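A slow hand in Ernberg

The woman who runs the evening calligraphy class above the old Stellum print shop asked me not to use her name. "Put down that I'm the teacher," she said, pouring tea for both of us, "and if people want to know more they can come up the stairs." So the teacher she is, and I can report that the stairs are steep and the tea is very good.

She came to brush writing late, at the end of a long working life in the payroll office at Kudwood, where she filled in forms with a ballpoint pen and never once thought about the shape of a letter. "My handwriting was terrible," she told me, laughing. "My own sister used to call me up to ask what my postcards said!" Then a neighbor talked her into a weekend course, and she went mostly for the company and the lunch. She has been practicing for 13 years now, nearly every morning, before the radio goes on and before anyone can telephone.

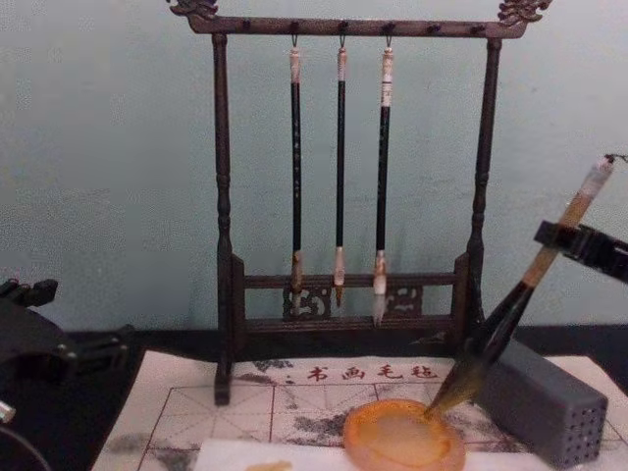
What she remembers from that first weekend is how tired she was. "We drew one horizontal line, over and over, until supper. I went home with a sore shoulder and I slept like a child." She still starts beginners the same way, and she still watches their shoulders more than their paper. Most people hold their breath, she says, and you can see it in the line – it starts out bold and then gets thin and worried toward the end.

Her group is small, with room for eight, and the oldest student is 82 and walks over from Jalali Street in all weathers. I asked whether age made it harder. She thought about that for a good while, turning her cup around. "The young ones want to be finished," she said. "The older ones have hands that shake a little, and they're cross about it, and then one evening they stop being cross. I like to be in the room for that."
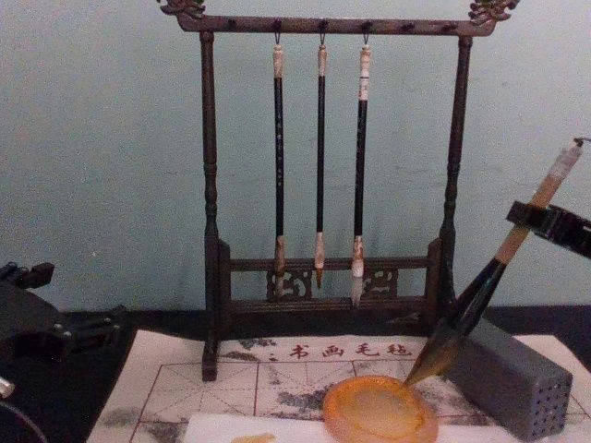 Brushes hanging from the pegs of a carved rack.

We talked about ink next, and about paper, which she buys cheap and by the stack so that people won't be afraid of it. She has strong feelings about washing up. A brush should be rinsed in cool water until it runs clear, and shaped gently with the fingers, and left alone to dry with the tip down. "I have been known to raise my voice," she admitted, and then she got up to look for the cookies.

Before I left she had me try a line myself. It wobbled badly. She looked at it kindly for a moment, moved my elbow out from my side and slid over another sheet.

The next course begins in April and runs for six weeks.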